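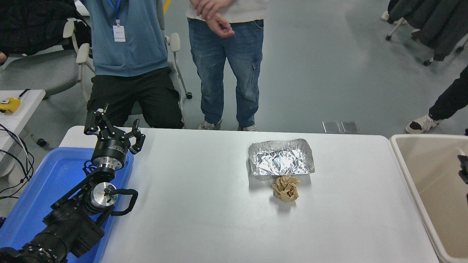
25/5/25

Bon. Trois semaines sans poster, je sais. Le déménagement a tout mangé. Cartons partout, plus une minute, et la cuisine qui n'est toujours pas montée — le plan de travail arrive « bientôt », dixit Engebretsen, qui me dit bientôt depuis février.

Du coup on mange froid. Ou chez Kadri, deux rues plus bas, qui a un four, elle. Samedi dernier, non, la veille, je sais plus, on y a fait des pommes de terre en papillote. Une heure vingt à 200. Trop long, peau carbonisée, dedans parfait. J'y retourne quand elle veut.

Le vrai sujet : le tri. 288 livres donnés. Oui j'ai compté, j'avais fait le pari avec Heino que je dépasserais les 250. Il me doit un resto. Par contre impossible de lâcher les carnets de voyage, même celui de Lidbridge où il y a quatre pages écrites et une recette de soupe. Idem les cassettes. Plus rien pour les lire. Gardées quand même.

Ce que j'ai viré sans regret :
les câbles (un sac entier, aucune idée de ce qu'ils branchaient)
la vaisselle dépareillée
le fauteuil de Piret, avec sa bénédiction
tous les magazines d'avant 2015

Ce que je regrette déja : la lampe verte. Partie pour 25 euros au vide-grenier, à un monsieur très content. Bien fait pour moi.

Côté quartier, bonne surprise. Une boulangerie correcte, un marché deux fois par semaine, et le café Irari au coin, minuscule, cinq tables, où on peut rester des heures avec un seul allongé. J'écris de là. La patronne met de la musique lituanienne des années 80, c'est bizarre et j'aime beaucoup.

Moins bien : les voisins du dessus. Talons. Sur du parquet. À 6h. Ott me conseille les bouchons en cire, quelqu'un a testé ? Les mousses tombent toutes seules chez moi.

Reste à faire : changer l'adresse partout (l'assurance, la mutuelle, la banque, pfff), trouver des rideaux, racheter une lampe évidement. Et répondre à vos mails, j'en ai une pile en retard, pardon Ieva — le tien est le premier de la liste, promis.

Je file, le livreur sonne.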